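Wired or Wireless? Choosing a Lighting and Shade Control System for a Retrofit Home

Student project report, residential systems course
Author: Hnat Chornovol

1. Background

Home integration firms are often asked to add lighting and shade control to houses that were finished years ago. In a new build the cable goes in before the drywall, and the choice of system is mostly a matter of budget and taste. In a finished house the installer has to work with the boxes, switch legs and wall cavities already there.

My project looked at one such house, a two-story home on Fustov Lane. The owners wanted scene control in the living room, kitchen and main hallway, motorized shades on the west windows, and one app for all of it. They did not want new drywall work on the ground floor. I compared two approaches: a wired bus system with a central panel, and a wireless mesh system with smart dimmers in the existing boxes. I left out power line control because the house has two subpanels and the course notes advise against it in that case.

2. Method

I did the comparison in four steps.

Step 1. Site survey. I drew a floor plan, opened every switch box with the power off and noted the depth of the box, the number of conductors and whether a neutral was present. The oldest part of the house had switch loops with no neutral, which rules out many dimmers.

Step 2. Load list. Each circuit was written down with its lamp type and total wattage. The largest was the kitchen at 400 watts, which still had halogen cans. The hallway and the living room had already been changed to LED.

Step 3. Bench work. Before anything was put in the house, I set up a short version of each system on a desk in the lab. The wired bench used a Clamo panel, two keypads and one dimmer module. The wireless bench used a Skaltitz hub and four dimmers. Both ran the same three scenes: Evening, Dinner and All Off.
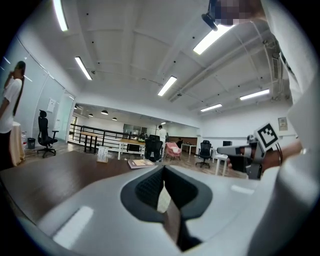 Step 4. Range check. The wireless dimmers were then taken to the house in plastic test boxes and plugged in at the planned locations. I logged signal strength at each one with the interior doors open and again with them closed.

3. Results

3.1 Wired system

The wired bench responded without any delay that I could notice. Scenes faded evenly and the two keypads always showed the same status. After a power cut the panel came back with the last scene it had been running, and this can be changed in the settings.

The problem is getting cable to the keypads. My drawing needed 500 feet of bus cable, most of it through the attic and down two interior walls. One of those walls has a fire block at mid-height, so the cable could not be fished without opening the wall. The kitchen circuits would also have to be brought back to the panel location in the garage, and that means line voltage work by a licensed electrician.

3.2 Wireless system

The wireless dimmers fit all of the boxes except one, a shallow metal box by the back door. The switch loop locations could use the no-neutral version of the dimmer, but it has a minimum load and the hallway LEDs flickered at the low end until I raised the trim level.

Range was acceptable on the ground floor. Upstairs, the dimmer in the far bedroom dropped out of the mesh when the doors were closed. Adding one repeater on the landing fixed this, and the link stayed up for the rest of the test – I left it running for 56 hours. Scene changes were slower than on the wired bench. With all four dimmers in one scene, the last light started to fade visibly after the first.

3.3 Shades

For the west windows I looked at battery and low-voltage motors. The battery motors can be charged from below with a long cable, and the owners said they would accept doing that a few times a year. The low-voltage motors were quieter but would need a power supply in the closet and a cable above each window. Both kinds worked with the Skaltitz hub. Only the low-voltage kind worked with the Clamo panel, through a separate interface.
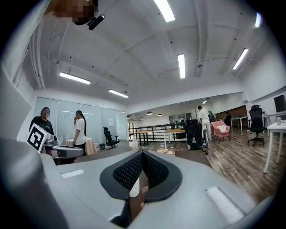 Ceiling lights and exposed beams and pipes.

4. Cost

I priced parts only, from the list prices given to us in class. The wireless parts came to around 400 dollars less than the wired parts before shades. Labor was not priced in detail, but the wired option clearly needs more of it: attic work, wall repair, painting and the electrician's time in the kitchen.

5. Recommendation

For this house I recommend the wireless system with battery shades and one repeater on the landing. The kitchen cans should be changed to LED first, using lamps from the dimmer's compatibility list, so that the trim can be set once. The box by the back door should be replaced with a deeper one or left on a standard switch.

If the owners go ahead with the upstairs remodel they mentioned for January, I would pull bus cable to the bedrooms while the walls are open, even if it is not used right away.

6. Limits of the work

I tested only one brand of each type. The range check was done with the furniture in place but with nobody using the home network heavily, and results may differ on a busy evening. I did not test voice control. My supervisor, Mr. Vishwakarma, also pointed out that I should have recorded the firmware version on each dimmer before starting – two of them updated themselves during the bench work, and I can't say which of the early readings were taken before that.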